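Andico ハンドユニット 設置・保守に関するよくある質問

最終更新:2018年7月12日
対象:Sakai棟で使用中のAndicoハンドユニット(左右一組)、Tatow製キューブマーカー、記録ソフトウェアSeveck
担当:Chie Ishida(設置・校正)、Bernadette Begay(部品・修理)

目次
設置と準備
マーカーの取り扱い
校正
作業中の確認
指先とジョーの保守
記録データの不具合
修理と部品の手配

設置と準備

ユニットを新しい机で使う場合、最初に何をすればよいですか。

机の使用範囲を決め、その範囲の四隅でキューブマーカーが頭部カメラに映ることをSeveckのプレビューで確認してください。範囲はSeveckの「作業領域」に登録します。登録名には部屋番号と机番号を使い、作業者名は使わないでください。同じ机でもモニターの位置を大きく変えたときは、別名で登録し直します。

机の上の物はすべて片付ける必要がありますか。

必要ありません。モニター、キーボード、ケーブル、文具などは普段の状態のままで構いません。ただし次の物は作業領域の外に出してください。
・マーカーと似た白黒の格子模様が印刷された物(箱のラベル、二次元コードの大きいもの)
・鏡面の板やスタンドミラー
・開口部の大きい飲料容器
蓋付きの容器は領域の奥側であれば置いたままで差し支えありません。

モニターの電源は切ったほうがよいですか。

作業内容に表示が必要でなければ切ってください。表示が必要な場合は、輝度を下げ、画面の書き換えが激しい内容を避けます。画面そのものにマーカー模様が映り込むと、Seveckが実物と反射像の両方を候補として扱い、姿勢が跳ぶことがあります。電源を切った黒い画面でも反射は起こるので、角度を変えて確認してください。

照明の条件はありますか。

天井照明は全灯にします。窓側の机ではブラインドを下ろしてください。プレビューでマーカーの白い面が白飛びしている場合、カメラの露出を手動に切り替え、黒い四角の縁がはっきり見えるところまで下げます。自動露出のまま記録した区間は、手が画面を横切るたびに明るさが変わり、後段の検出率が落ちます。

椅子の高さはどう合わせればよいですか。

前腕を机に軽く載せたとき、肩が上がらない高さにします。椅子が高すぎると頭部カメラが手元を真上から見る形になり、マーカーの側面がほとんど映りません。低すぎる場合は上面が映らなくなります。上面と少なくとも片方の側面が同時に見えている状態が目安です。

袖の長い服で作業してもよいですか。

袖がマーカーにかからなければ問題ありません。袖口が広い服では、手首の手前まで上げて留めてください。白い服の場合も検出への影響は確認されていません。格子柄の服は避けてください。

左右のユニットの見分け方を教えてください。

グリップ底面の刻印がLのものが左、Rのものが右です。外装の色や指先の色は交換部品の在庫によって変わるため、判別には使わないでください。左右を取り違えたまま記録を始めると、Seveckはエラーを出さずに軌跡を入れ替えて保存します。

マーカーの取り扱い

キューブマーカーの取り付け方向に決まりはありますか。

あります。ブラケットの切り欠きとキューブ底面の突起を合わせてください。突起が合わない向きでも押し込めば入りますが、その状態では姿勢が誤った値になります。入りが固いと感じたら、いったん抜いて向きを見直します。

固定ねじはどの程度締めればよいですか。

付属の短いレンチで、指に抵抗を感じてから軽く当たるところまでです。電動ドライバーは使用禁止です。ブラケットは樹脂製で、締めすぎるとねじ穴の周囲が白くなり、やがて割れます。白化を見つけた場合は使用を止め、ブラケットを交換してください。

マーカーの面が汚れました。何で拭けばよいですか。

乾いたマイクロファイバー布で拭きます。落ちない場合は、布を水で湿らせて固く絞り、面の中央から外へ向けて拭いてください。アルコール、アセトン、研磨剤入りのクリーナーは使えません。Tatowのマーカーは印刷面に保護層がなく、溶剤で黒い部分が薄くなります。

面の角が少し剥がれています。使い続けられますか。

剥がれが白い余白の部分だけで、黒い四角に届いていなければ、その日の作業は続けて構いません。作業後にBegayまで連絡してください。黒い部分が欠けている場合は直ちに交換します。油性ペンで塗り足す、テープで押さえるといった処置はしないでください。透明テープは照明を反射し、面が丸ごと検出されなくなります。

マーカーだけを予備と交換した場合、校正は必要ですか。

必要です。キューブの個体差と取り付けのわずかな傾きがそのまま指先位置の誤差になります。交換後は「マーカーの登録」と「指先位置の校正」の両方を行ってください。面の模様は個体ごとに異なるため、登録を省略するとSeveckは新しいキューブを認識しません。

検出に必要な面の数はいくつですか。

計算上は一つの面でも姿勢は出ます。ただし、正面に近い向きで面が一つだけ見えているときは、奥行き方向の傾きが不安定になります。二つ以上の面が見えている区間が大半を占めるように、手首の角度とカメラの角度を調整してください。

校正

校正はいつ行いますか。

次のいずれかに該当するときです。
・その日の最初の記録の前
・マーカー、ブラケット、指先部品のどれかを外したとき
・ユニットを床または机に落としたとき
・頭部カメラの取り付けを変えたとき
・Seveckの再投影誤差の表示が黄色になったとき

校正の手順を教えてください。

校正板を机の中央に置き、Seveckの「校正」を開きます。以降は次の順です。

1. 頭部カメラを装着し、校正板全体がプレビューに入る姿勢をとる。
2. 「カメラ」を選び、頭をゆっくり動かしながら16枚の画像を取り込む。取り込みは自動。
3. 左のユニットを持ち、閉じた指先の先端を校正板の窪みに当てる。
4. 先端を窪みから離さず、グリップを円を描くように傾ける。バーが満ちるまで続ける。
5. 右のユニットで同じ操作をする。
6. 両方の指先を開き切り、次に閉じ切る。この動作を3回繰り返す。
7. 「保存」を押し、誤差の表示が緑であることを確認する。

先端が窪みから外れた場合は、そのユニットの操作だけをやり直してください。最初に戻る必要はありません。

校正にはどのくらい時間がかかりますか。

慣れた作業者でほぼ16分です。初回はこれより長くなります。途中で中断した場合、カメラの校正結果は保持されますが、指先の結果は破棄されます。

誤差の表示が黄色のままです。

まずブラケットのがたつきを確認してください。グリップを片手で押さえ、もう一方の手でキューブを軽くつまんで左右に動かします。目で見て動くようであればねじを締め直します。動かない場合は、校正板の反りを疑ってください。平らな机の上で角を順に押し、浮く角があれば板を交換します。どちらも問題がなければ、カメラのレンズを清掃してから手順の最初に戻ります。

緑になれば指先の位置は正しいと考えてよいですか。

緑の表示はマーカーの検出結果が互いに整合していることを示すもので、指先の部品が曲がっていても緑になることがあります。校正後に必ず「点検動作」を行ってください。点検動作では、作業領域内の動かない物、たとえばキーボードの角に指先を当て、グリップの角度を変えても表示上の指先が同じ位置に留まることを確かめます。

作業中の確認

点検動作をどの物に対して行えばよいですか。

動かず、角がはっきりしていて、カメラから見て手前と奥の両方にある物を選びます。Sakai棟の事務机では、手前をキーボード、奥をモニターのスタンドとするのが標準です。左右の手を同時に使い、片方を手前、もう片方を奥に置くと、両方のマーカーが一つの視野に入るかどうかを同時に確認できます。
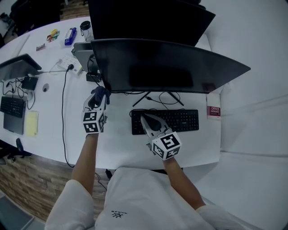

点検動作。右ユニットを手前のキーボード、左ユニットを奥のモニターの台座付近に置く。

手前側では、ジョーのパッドをキーの上に軽く載せる程度にしてください。キーを押し込むと指先部品がしなり、表示上の位置とずれます。キーボードの入力を受け付けるPCがSeveckを動かしているPCと同じ場合は、点検の前に入力欄からカーソルを外しておきます。

奥側の手を上げたときにマーカーが見えなくなります。

前腕を伸ばし切ると、キューブの上面がカメラから離れる向きに傾きます。椅子を少し前に出し、肘に余裕を残してください。それでも見えなくなる場合は、頭部カメラの仰角を下げるのではなく、作業領域の奥の境界を手前に寄せて登録し直します。仰角を下げすぎると、手前の手が視野から外れます。

左右のマーカーが重なって見えるときはどうなりますか。

奥のマーカーは隠れている間、直前の動きから補間されます。補間区間はタイムライン上で灰色になります。灰色の区間が長い記録は後で使えないため、手を交差させる動作は避けてください。交差が避けられない作業の場合は、交差の前後で一度手を止めます。

ケーブルに指先が引っ掛かります。

机の上を通るケーブルは、作業の対象でなければ奥へ寄せるか、配線孔に通してください。テープで机に留める場合は艶のないものを使います。作業中に引っ掛かったときは、指先を開いてから手を戻します。閉じたまま引くとリンクのピンに無理な力がかかり、後述の開閉不良の原因になります。電源ケーブルを挟んだときは記録を止め、プラグが抜けかけていないか見てください。

途中で手を休めてもよいですか。

構いません。休むときはSeveckで「一時停止」を押し、ユニットを専用の台に戻します。キューブを下にして机に置かないでください。再開時に点検動作は不要ですが、台から外すときにキューブをつかんだ場合は行ってください。持つ場所はグリップだけです。

一回の記録の長さに上限はありますか。

ソフトウェア上の上限はありません。運用上は、7分を目安に区切っています。長い記録は途中で異常があった場合にまとめて破棄することになり、やり直しの手間が増えます。

指先とジョーの保守

日常の点検項目を教えてください。

記録を終えたら、台に戻す前に次を確認します。
・ジョーのパッドに剥がれや切れ目がないこと
・レバーを離したとき、指先が途中で止まらず開き切ること
・リンクのピンの頭が片側に飛び出していないこと
・ブラケットに白化がないこと
・グリップの継ぎ目に隙間がないこと
異常があれば、ユニットに赤い札を掛け、保守記録に刻印のLまたはRと症状を書いてください。「調子が悪い」だけの記載では修理の手がかりになりません。どの位置で、どちらへ動かすときに起きるかまで書きます。

パッドはどの頻度で交換しますか。

使用日数で8日ごとを基準にしています。紙や布を多く扱った場合は粉が付いて滑りやすくなるため、基準より早く交換することがあります。左右は同時に交換してください。片側だけ新しいと把持力の感触が左右で変わり、作業者が無意識に握り方を変えます。

パッドの貼り替え手順は。

1. 指先を開き切り、レバーに固定クリップを掛ける。
2. 古いパッドを先端側からめくる。刃物は使わない。
3. 残った糊を専用の消しゴムで取り除く。
4. 新しいパッドを根元の段に合わせ、先端へ向けて押さえる。
5. 固定クリップを外し、レバーを握って閉じた状態をしばらく保つ。
6. 開閉して、パッド同士がずれずに合うことを見る。

厚みが変わるため、貼り替え後は指先位置の校正が必要です。開閉の校正(手順の6番目)も省略できません。

レバーの戻りが遅くなりました。

原因で多いのはリンクに入った繊維くずです。エアダスターで根元側から吹き、改善しなければBegayに渡してください。潤滑油は差さないでください。市販の浸透潤滑剤を使ったユニットでは、油がパッドまで回り、糊が剥がれた例があります。ばねの交換は分解を伴うため、作業者側では行いません。

指先が閉じ切らず、隙間が残ります。

パッドの端がめくれて挟まっていないかを先に見てください。パッドに異常がなければ、ストッパーの調整ねじが緩んでいる可能性があります。調整ねじには封止剤が塗ってあります。封止剤が割れている場合はねじを触らず、そのまま修理に出します。割れていなければ指先部品の曲がりです。平らな面に指先の側面を当て、光が漏れるかどうかで判断できます。

ジョーの形が違う部品に替えることはできますか。

Andicoの指先は、ストレート型と、先端に角度の付いた型の両方が同じ台座に付きます。交換後はSeveckの「ツール」で型番を選び直してください。選び直さないと、校正が緑になっても把持幅の値が合いません。左右で異なる型を組み合わせる場合は、記録の備考欄に両方の型番を記入します。

ユニットを落としました。

外観に異常がなくても、その場で使用を続けないでください。日常の点検項目をすべて確認し、続いて校正と点検動作を行います。すべて合格すれば使用できます。落下の日と高さのおおよそを保守記録に残してください。落下の直前までの記録は有効ですが、落下を含む記録は破棄します。

記録データの不具合

軌跡が一瞬だけ大きく跳びます。

反射像の誤検出か、面の取り違えです。Seveckで跳びの前後の画像を開き、検出枠がどこに付いているかを見てください。枠がモニターの画面や窓に付いていれば反射です。机の配置を変えて再記録します。枠が実物に付いているのに向きだけが反転している場合は、面が一つしか見えていなかったことによる傾きの不定です。この場合、後処理の「連続性フィルタ」で直せることがあります。

片方のユニットだけ記録されていません。

キューブの登録が外れていないか確認してください。予備と交換した後に登録を忘れた例がほとんどです。登録されているのに記録がない場合は、カメラ画像が残っているかを見ます。画像があれば、登録を直したうえで「再解析」を実行すると軌跡を復元できます。

開閉の値が一定のまま変わりません。

グリップ内のセンサーの接触不良が考えられます。レバーをゆっくり握り、「センサー」画面の数値が変わるか確認してください。変わらなければグリップ後端のコネクタを抜き差しします。コネクタはまっすぐ引き、ケーブルを持って引かないでください。抜き差しで直っても再発することが多いため、保守記録には必ず書いてください。

左右の軌跡が入れ替わっています。

Seveckの「記録の編集」に左右入れ替えの機能があります。使う前に、途中から入れ替わったのか最初から入れ替わっていたのかを映像で確認してください。途中で持ち替えた記録は入れ替え機能では直せません。指先の校正値も左右別に持っているため、入れ替え後は再解析が必要です。

再投影誤差が記録の後半だけ大きくなります。

頭部カメラのバンドが緩み、カメラ自体が台座に対して動いた可能性があります。台座の合わせ線がずれていないか見てください。ずれていた場合、ずれが始まった時点より後は使用できません。合わせ線が正常であれば、マーカーのねじの緩みを調べます。片方のユニットだけ誤差が増えているときは、ほぼ後者です。

修理と部品の手配

修理を依頼するときは何を添えればよいですか。

ユニット本体、付いていたキューブとブラケット、保守記録の写し、症状が出た記録の番号です。キューブは外さず、付けたまま渡してください。外した状態ではがたつきの有無を確認できません。

作業者が自分で交換してよい部品はどれですか。

パッド、キューブマーカー、ブラケット、指先部品です。ばね、ピン、センサー、グリップの外装は対象外です。グリップの外装ねじには封印シールがあり、剥がした場合はBegayへの申告が必要です。

予備の部品はどこにありますか。

Sakai棟の工具棚、最下段の引き出しです。パッドとブラケットは持ち出し時に管理表へ記入してください。キューブは個体番号で管理しているため、無断で別の机のものと入れ替えないでください。

旧型のブラケットはいつまで使えますか。

旧型(ねじが側面にあるもの)は10月で使用を終了します。現行型とは取り付け高さが異なり、混在させると予備のキューブを使い回すときに登録値が合いません。旧型が付いているユニットを見つけた場合は、刻印を控えてIshidaに連絡してください。現行型への交換と校正をまとめて行います。

ここにない症状が出たときは。

使用を止め、赤い札を掛けてください。校正とSeveckの設定に関するものはIshida、機械部分に関するものはBegayが受け付けます。どちらか判断できない場合は、先にSeveckの「状態の書き出し」を実行し、出力されたファイルを両名宛てに送ってください。ファイルには直近の校正結果とセンサー値が含まれます。書き出しの前にSeveckを再起動すると、センサー値の履歴が消えます。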